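Lanthorpe本地论坛 › 选举与选区 › 选区重划后我们这条街到底归哪边

河堤北路
Ositz选区的重划草案看过了，我们这条街从Lanthorpe划到了Virk。草案说明里写，Lanthorpe超出人数上限，要移出1069名选民。我住在河堤北路双号一侧，对面单号还留在原选区。有没有人知道，下次投票是按新界线还是旧界线？

Atero老住户
看公告日期。最终方案公布以前，一切按旧界线。现在还是草案，三月截止收意见，你的投票地点暂时不变。

纸箱子
楼上说得不全。补选按旧界线，普选才按新界线，前提是方案在发令状之前生效。我上次就搞混了，跑到Virk那边的小学排队，查名册查不到我，又折回来。

河堤北路
那我先按旧的算。另外问一下，意见书怎么交，必须用他们的表格吗？

Atero老住户
不用表格，写信也行。要写清姓名、登记地址，和你反对或支持的是哪一段界线。只写“不同意”他们会收，但没什么用。
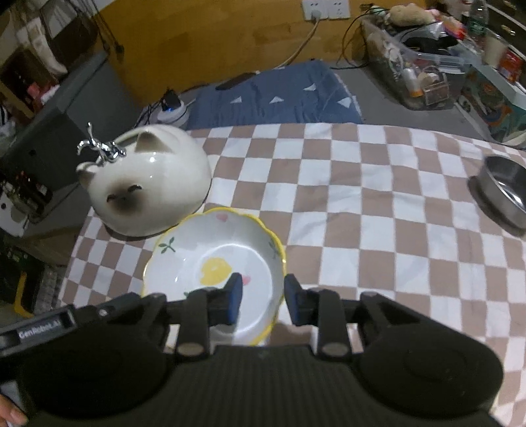

附件地图第4页有河堤北路的放大图，界线沿路中心走，到桥头才拐向南。你要提的话，就提这一段，写明两侧住户用的是同一个社区中心、同一路公交。

二十四路终点站
我不赞成把界线挪回去。Virk人数一直不够，总得有地方补。河堤北路离Virk的商业街走路就能到，比Atero那几个村子近多了。大家都说自己这条街不能动，最后只能去动没人写信的地方。

纸箱子
人数要补没错，可是沿路中心切开就是不合理。要划就两边一起划过去。

二十四路终点站
两边一起划，Lanthorpe就低于下限了，说明里有表，自己加一下。

纸箱子
加过了。按现有人数确实低一点，按预测人数不低。草案用的是预测人数，你看的是左边那一栏。

二十四路终点站
刚回去翻了，是我看错栏。不过预测人数把桥头那片新楼也算进去了，那里到现在还没交房，这个数我不太信。

河堤北路
桥头的新楼去年就停过工，我每天路过。这一点可以写进意见书吗？

Atero老住户
可以写，附上规划编号更好，区政府网站能查到。不过要想清楚，这一条对你不利。新楼的人不算进去，Lanthorpe的人数就更少，两侧一起划走更难通过，倒是有可能把你们双号留下来。看你想要哪个结果。

河堤北路
我想留在Lanthorpe，那正好。

米黄色信箱
插一句，公开听证是周四晚上6点，在Ositz图书馆二楼。发言要提前登记，旁听不用。意见书交上去以后会公开在网上，住址会遮掉，姓名不遮，介意的人注意。

纸箱子
登记现在还开着吗？我上周打电话，那边说名额快满了。

米黄色信箱
昨天还能登。一共24个名额，满了以后只能交书面的。

二十四路终点站
我登了，会讲Virk人数的事。跟河堤北路的意见不一样，先在这里说一声。

河堤北路
没关系，各讲各的。我今晚把书面的写完，周四去旁听。

Atero老住户
带上地图第4页的打印件，上次会场的投影看不清路名。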